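Workshop notebook, Namness site
April, entry opened 7:40

Purpose of entry: to record the state of the garment folding work after the introduction of Minder on the sorting line, and the changes in duties that have followed. Entries on the conveyor drives are kept in the other book.

Minder now assigns the order of work for all incoming garments. Before April, the shift lead (Larysa Romaniuk) wrote the order by hand at the start of each shift and adjusted it when a rack ran late. The system reads the intake tags and issues the list to the wall screen at Figueroa and to the two terminals at Namness. It handled 3000 garments in its first full cycle. Of these, 80 were held for a missing or unreadable tag and were sent to the manual table.

The folding cell at Figueroa remains limited to flat knits. Illia Horobets has set the stack height limit in the Cuda controller to 300 mm, and the cell stops when the limit is reached. Collared and layered items are still folded by hand. The intention is to bring them into the cell once enough recorded demonstrations are available. The target for the first set is 2000 demonstrations. No completion date has been agreed.

Home stations continue in use for the recorded folding. Staff who moved from the night shift were offered this work first. Hanna Shevchuk has asked that the hours be entered under the same pay code as floor work, and I support the request. At present the code is different and the payslips have caused confusion.

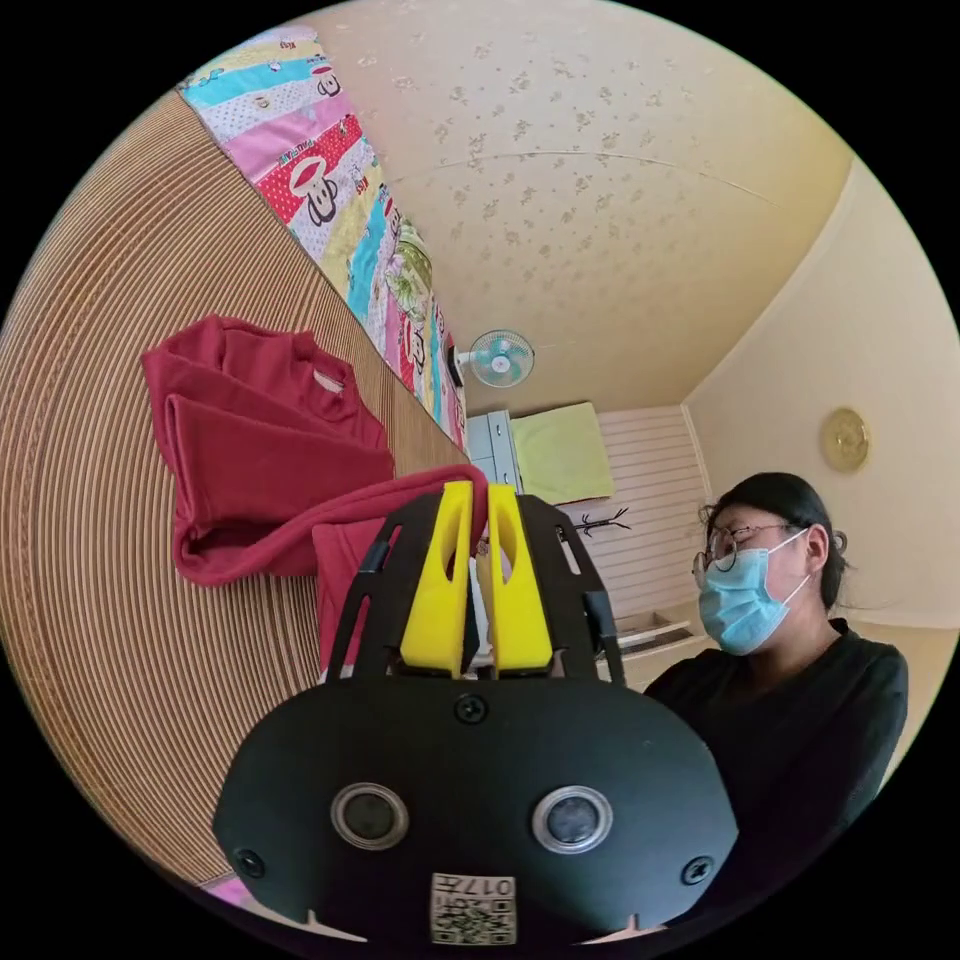 Severyn Polishchuk

Note on the folding surface. A woven mat laid over a bed gives a firmer base than bedding alone, and the dark red garment, folded in layers with the label at the collar, is the kind of item the cell does not yet accept. The instruction sheet should state which surfaces are acceptable. It currently says "table or similar," and two people have asked what this means. Draft wording to Manuela Zuccaro for review.

Gripper fingers. The opening should be checked before each session and entered on the card with the unit number. Several cards came back with the unit number left blank. Illia will add the field to the login page so that a session cannot start without it.

Changes in duties, as they stand:

Larysa no longer writes the order of work but is called to the terminal whenever Minder places a rack on hold. She reports that the calls arrive in clusters, usually toward the end of intake, and that the old method let her see them coming. Request passed to the vendor for an early warning on the screen. Awaiting reply.

The manual table has gained work. It was planned as a temporary post and is now staffed through the full shift. The job description has not been revised to match.

Folding staff are asked to work one garment at a time and at a steady pace for the recordings. Manuela observes that experienced folders find this tiring - they are used to handling the next piece while finishing the last. She proposes shorter sessions with a change of task between them. Agreed in principle, subject to Hanna's view on scheduling.

Open items
Pay code for home stations: Hanna.
Surface wording: Manuela.
Unit number field: Illia.
Hold warning: Larysa to follow up with the vendor.
Job description, manual table: mine. To be sent before the next intake cycle.

Entry closed 11:15. Cuda restarted once during the morning after a stack height stop; the count was retained.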